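双臂交接时腕部相机和固定相机给出的位姿对不上，该信哪个？
机器人软件 › 感知与标定
提问者：Ailbhe Ó Súilleabháin　2024年3月9日，星期六

两只手臂装在同一根铝型材横梁上，任务是一只夹着钥匙串，另一只去接。规划用的是我们自己改的 Braso 节点。固定相机估出来的钥匙位置和腕部相机估出来的差 17 毫米，方向基本固定。重新做过一次手眼标定，结果一样。两路图像都是 30 帧。 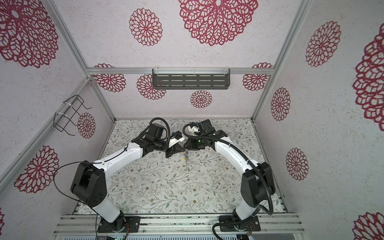
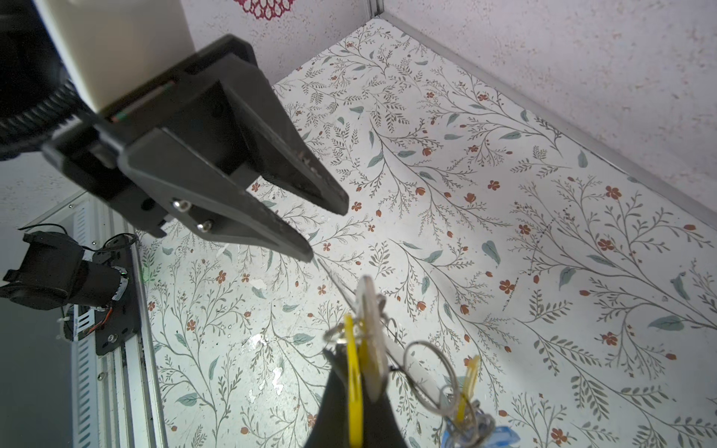 补充说明
目标位姿目前取两路的平均值，夹爪快合拢时规划器会突然改目标，手臂抖一下。日志里同一次运行有 413 条 “target jump” 警告。地面和墙面都有花纹，不知道特征匹配会不会受影响。想请教：是继续查标定，还是改融合的方式？

2个回答

Omprakash Bhatia
先别改融合。偏差方向固定，多半是外参或者时间戳的问题，取平均只会把错误摊到两边。

可以按这个顺序查：
1. 手臂完全停住，两路各录一段，比较位姿。静止时还差 17 毫米，就是外参；静止时对得上、一动就差，就是时间戳。
2. 查两只手臂底座之间的变换。很多人只标了手眼，底座间距直接填图纸尺寸，装配误差全留在里面。让两个夹爪先后去碰同一个标定尖点，反算一遍。
3. 确认腕部相机的位姿用的是曝光时刻的关节角，别用收到图像那一刻的。

规划这边，远距离用固定相机，进入接近段以后切到腕部相机，切换只做一次，之后锁定来源。目标更新再加一个限速，抖动会小很多。

另外钥匙串不是刚体，钥匙和圆环之间会转，整串拟合一个位姿本来就不稳。建议只跟踪黄色塑料牌，抓取点相对它来定。花纹背景先用掩膜去掉再做匹配。

Gallimside用户1709
我也遇到过，把地面换成纯灰色就好了。你试试。

Ailbhe Ó Súilleabháin 回复 Omprakash Bhatia
静止时也差，和运动时一样多。底座间距确实是照图纸填的，周一去碰尖点重标。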